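Week 9 handout: The plug that went in, according to the log
Robot Failures and What They Cost, section 4
Notes by Nhung Hà 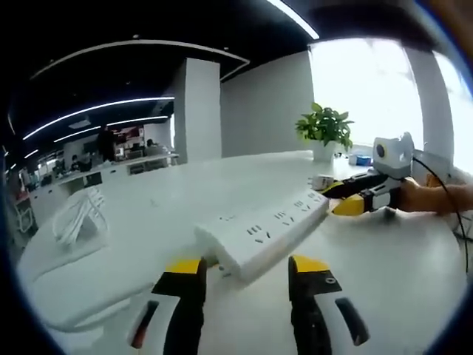
Last week we covered grippers that drop things. Dropping is the polite kind of failure: there is a noise, and somebody walks over. Today's case made no noise at all.

The task was plug insertion. Pick up a small plug, line it up with an outlet on a power strip, push until seated, let go. Children manage it, which is why we spend so much effort stopping them. The policy, trained from two-gripper demonstrations, ran overnight on the Venari cell and logged 285 attempts, every one a success. Shivam Tomar was pleased until he read the logs properly. In 45 of them the plug had never gone in.

What happened

The success check looked at two things: the fingers had closed, and the wrist had stopped moving forward. A seated plug does both. So does a plug jammed crooked against the face of the strip, with the arm leaning on it like a man waiting for a bus.

The strip also wasn't fixed down. When the push went in off-axis, the strip slid, the arm followed, and the stop came late and somewhere else. The check didn't care where. It had been copied from the Irkness drawer task, where the drawer is attached to a cabinet and stays put.

Safety

All practice on this task uses a dead strip. Its cord stays disconnected from the wall and in plain sight on the table. A half-inserted plug on a live strip can leave bare prongs exposed, and a metal fingertip will find them sooner than you will. Tape over the switch does not count — we have had that discussion, and the tape lost.

Terms to know

False success: the check passes and the task hasn't.
Compliance: how far the gripper gives before something else does.
Fixture: whatever keeps the workpiece where you left it. Hope is not on the parts list.

For next time

Read the Radebe report, chapter 4, skipping the appendix unless you enjoy torque tables. Write one page on a success check for insertion that a crooked plug would fail. You may add one sensor. Groups on the Vurkine bench should bring their own clamps, as ours have wandered off again.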